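4.2 Cleaning of the feeding bowls

The dogs stayed in the kennel of Brallent during the whole study, and each dog ate from its own bowl. We compared two cleaning routines. In the first routine, the bowl was rinsed with cold water after the evening meal. In the second, it was washed with warm water and a mild detergent, then left to dry until the morning. The food was the same dry product for all 42 dogs, and the portion was 300 g per day.

Swabs were taken from the inner wall of the bowl before the morning meal. In total 1417 swabs could be used for the analysis. Samples with a damaged label were removed before the counting, as was proposed by Mazandarani and Benjelloun in their earlier work on water bowls. The difference between the routines was clear in January, but it became smaller in the warmer months. We do not have a full explanation for this. One possible cause is the drying time, which we did not control. Older dogs often left part of the food, and their bowls were analyzed separately (Section 4.3).
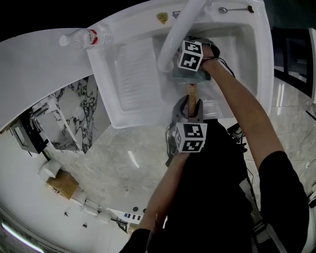 Figure 3. Work at a white sink, view from above.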